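Frequently Asked Questions: The Onon Hand-Held Gripper Kit and Recording Service

The following answers apply to households, schools and small firms considering a loan or purchase of the Onon kit through the Jeltham office. Terms for overseas customers are set out in a separate notice.

What is the Onon kit?

The Onon kit is a two-finger gripper that a person holds and operates by hand. A camera fixed to the gripper records each task from the position of the tool. The recordings are used to teach robot arms to carry out the same work. No robot arm is supplied with the kit, and none is needed to use it.

What kind of work can be recorded?

The present service covers cloth handling on beds, tables and other flat surfaces. Typical tasks are picking up a garment, spreading it, folding it and moving it to one side. Customers who wish to record kitchen or workshop tasks should write to the office before placing an order.

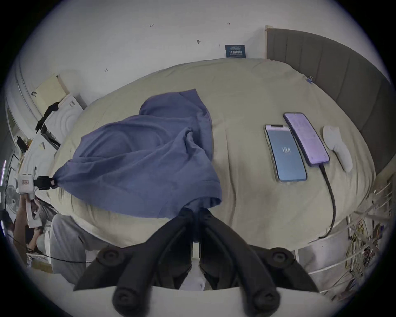 Photo: Onon Recording Service / Brultier

The gripper's fingers are angled inward at the cloth, and a gathered section of fabric gives the tips something to close on. New users usually find a gathered section easier to take hold of than a flat edge. Both kinds of grasp are covered in the printed guide.

Must the room be cleared before a session?

No. Recordings made in ordinary rooms are accepted, and everyday belongings may remain where they are. Customers are reminded that anything within view of the camera may be recorded, including telephone screens, papers and persons in the room. Items of a private nature should be put away before the session begins. All persons present must have agreed to be recorded.

Why do straight edges look curved in the recordings?

The camera has a very wide lens. It takes in the work surface and much of the room at once, and walls and furniture appear to bow outward. This is normal and is not a fault in the unit. Customers should not attempt to correct the picture before sending in their files.

How should the cloth be laid out?

Any starting arrangement is acceptable, provided that the cloth can be reached without leaning on the work surface. We ask that the arrangement be varied from one recording to the next. A cloth that always begins in the same position is of limited use for training.
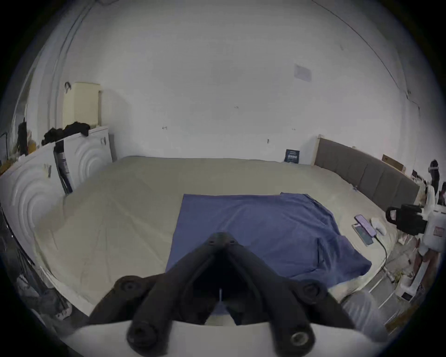
By the Guerra Documentation Desk

A dark blue cloth on a pale sheet, as used for this recording, gives a clear difference in color between the item and the surface beneath it. We recommend a similar difference for a customer's first sessions. Sheets need not be ironed. Wrinkles in the bedding are acceptable and need not be smoothed out between recordings.

How long is each recording?

Each recording should contain one complete task and should not exceed 20 seconds. Longer tasks should be divided into parts. A standard session consists of 15 recordings, after which the user is advised to rest the hand and wrist.

What should I do if the cloth slips out of the fingers?

Continue with the task if it is safe to do so. Recordings that include a second attempt are accepted and should be marked "repeat" on the session sheet. Please do not delete them.

Should the fingers be open or closed at the start?

Each recording should begin with the fingers fully open and pointed toward the item to be handled. The user should hold this position briefly before moving forward. Beginning with the fingers closed makes the start of the task difficult to identify, and such files may be returned.

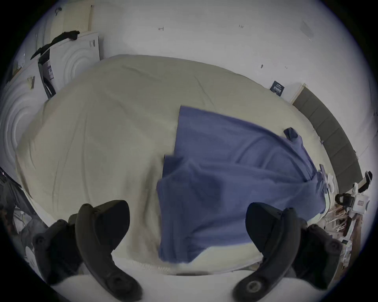 Customer Support Department, Onon Products, Jeltham

With the fingers open wide, as they are here, the cloth should be visible between them. If one finger hides most of the cloth, the user should step to the side and begin again.

Can the finger pieces be replaced?

Yes. Replacement fingers are sold in pairs under part number 3404. The mounting screws should be checked before every session and tightened by hand only. Damage caused by power tools is not covered by the warranty.

How are files sent to you?

Files are uploaded through the customer page. Customers without a suitable connection may return the memory card by mail in the envelope provided. Cards are erased after copying and are not sent back.

Whom do I contact about a loan or a fault?

Please write to Onon Products, P.O. Box 1927, Jeltham, and include the serial number of the unit. Loan requests for the fall term must be received before the end of July.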